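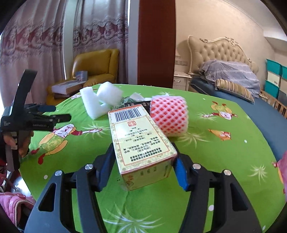
What is the best way to sort out a bed that has turned into the place where every parcel gets opened?

Take everything off it in one go, put food, packing and cords into separate boxes, and only then decide where any of it lives. Sorting in place on a bedspread mostly moves the pile toward the pillows.

Ticket 826
Queue: Household, Bedroom 2
Opened: February 25, 2022
Status: Open, then closed, then open again
Severity: Bed unavailable at bedtime

Reported problem
Deliveries get carried upstairs and opened on the bed. The contents stay there. So does the packing. At night the whole lot goes onto the chair, and in the morning it goes back onto the bed so the chair can be used. The reporter calls this a system.

Affected items
Boxed goods still in their film. Fruit in foam netting. White foam blocks that used to hold something in place and now hold nothing. Cord. Plastic bags. Quilted things that belong on a bed and are the only items with a right to be there.

Environment
One double bed, one chair, one Mondden under-bed drawer, 900 mm wide, which sticks. One Fletanari shelf in the hall with room on it, unused on the grounds that it is in the hall.

Attempt 1: Smooth the bedspread around the pile
Result: the bed looked better from the door. Foam rolled under the pillow. Reverted.

Attempt 2: Put it all in the Mondden drawer
The drawer took the cord and the bags and then would not shut. Pushed with a foot. It shut. It then would not open, which solved the clutter for most of an afternoon. Freed with a wooden spoon. The spoon is now also in Bedroom 2 and should be treated as an affected item.

Attempt 3: Ask Trornlow
Trornlow sells the storage boxes and has a help line. Reference 637 was issued. Their advice was to buy the larger storage box. Noted that a larger storage box would arrive in a larger delivery box, with foam, and would be opened on the bed. Reference closed at our end.

Attempt 4: Sort by type, off the bed
Moved everything to the landing floor first. Used three old shoe boxes.
Food went straight down to the kitchen. Fruit came out of its netting and went in the bowl. The netting went in the trash, after a short debate about whether it would be good for wrapping ornaments. It would. There is already a bag of it from October.
Boxed goods in film were left sealed and checked for a date on the label. Where the label was in a language none of us reads, we used a translation app, which was confident and possibly right. Sealed boxes went on the Fletanari shelf with the labels facing out.
Foam blocks: kept one set for returning a lamp. The rest went out. Our pickup doesn't take foam with the recycling, so check yours before filling the bin with it.
Cord: untangled by pulling the loops loose from the middle instead of yanking an end. Wound flat, tied with its own tail. This took longer than the rest of the ticket put together.
Bed clear at 9:40 p.m. Slept in as designed. Ticket closed.

Reopened the next morning
A parcel from Muriithi arrived at breakfast and was opened on the bed. Asked why, the household said the light was good. The light is good. It is also good on the kitchen table.

Workaround in place
– Parcels stop at the kitchen table. Scissors now live there and have been removed from upstairs, which has done more than any rule.
– Packing goes out the same day, apart from anything needed for a return.
– Food does not go above the ground floor unless somebody is sick.
– The chair is for sitting on. Clothes have applied for an exception – under review.

Remaining issues
Mondden drawer still sticks. Rubbed a candle stub along the runners and got roughly 86 percent of the way to a working drawer. The last bit needs a screwdriver, which was last seen on the bed.
Wooden spoon to be returned to the kitchen.
Bag of fruit netting: owner wishes to keep it. Moved to its own ticket.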